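Ividen Needs a Night Baker, and We Have Been Told to Be Upfront About It

Posted by Kavitha Pillai, Bassi Bakery

The last time we advertised this job, we used the phrase "early riser." Three people applied, and all three withdrew when they learned that the shift starts at 11 p.m. So let us begin there. The shift starts at 11 p.m. It ends at 7 a.m., which is 8 hours if you are counting, and by the second week you will be.

Bassi Bakery has been on Kusta Street for longer than the street has had reliable drains. We bake for our own counter, for two grocery stores, and for the Okska Hotel, whose kitchen manager has firm opinions on the height of a dinner roll and will phone you with them. On a normal night that means 1,000 rolls, 68 rye loaves, and however many cinnamon buns we think we can sell before the high school lets out.

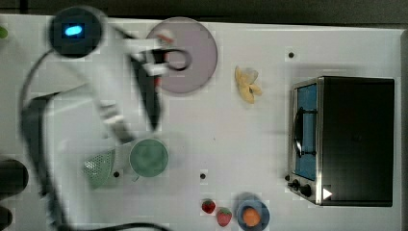 The rye is the part we care about. Leonardo Fiore has made it for most of his adult life and is moving to days in July, having promised his wife he would do so several Julys ago. You would work beside him until then. He is a patient teacher and a terrible singer, and the radio in the back has been broken since before my time – draw your own conclusions.

What the job is

You mix, divide, shape, proof, and bake. You keep the sour going, including on holidays, when it gets just as hungry as you do. You load the delivery racks for the 5:30 van and write down anything you used up, in the book, in handwriting another person can read. You clean the mixer. I will repeat that one at the interview and watch your face.

You will be one of two on the floor most nights. On Fridays there is a third person, and it feels like a party until the hotel order prints.

Who we are looking for

Somebody who has worked in a bakery, or a restaurant kitchen, or anywhere hot where people shout "behind." A diploma is nice. We will look at it politely and then hand you some dough. You need to be able to lift a 50-pound sack of flour, do fractions while tired, and be left alone with an oven.

Home bakers are welcome to apply. Please understand that the loaf on your phone is lovely and that we will need the other 67 by morning.

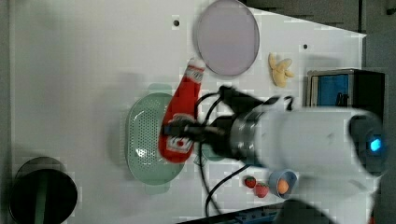 We do not need a visionary. The last one wanted to put beets in everything and now has a very successful place across the river, so perhaps the mistake was ours.

What you get

Full-time pay, five nights a week, with Sunday and Monday off. The gross comes to 1,689 every two weeks to start, and we look at it again after your first six months. Health insurance kicks in on day 60. You get two weeks of paid vacation, which cannot be the two weeks before Christmas, and everybody asks. Shoes are on us once a year, up to a sensible price. Bread is free, and your relatives will suddenly remember your birthday.

Parking behind the shop is free before 8. After that it belongs to the dentist, and she tows.

How to apply

Write to us or drop a letter at the counter by Saturday, April 27, 2019. Tell us where you have worked and what you made there. One page is plenty. If we like the sound of you we will ask you in for a paid trial night, so bring an apron and eat dinner first.
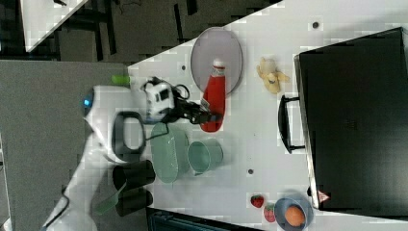 Can I do this job if I have only ever worked days?

Most of our night bakers started that way. Give it three weeks before you decide, buy heavy curtains, and tell your friends to stop calling at noon.

Letters go to Kavitha Pillai, Bassi Bakery, Kusta Street, Ividen. The counter is open from 6:30 until the buns run out.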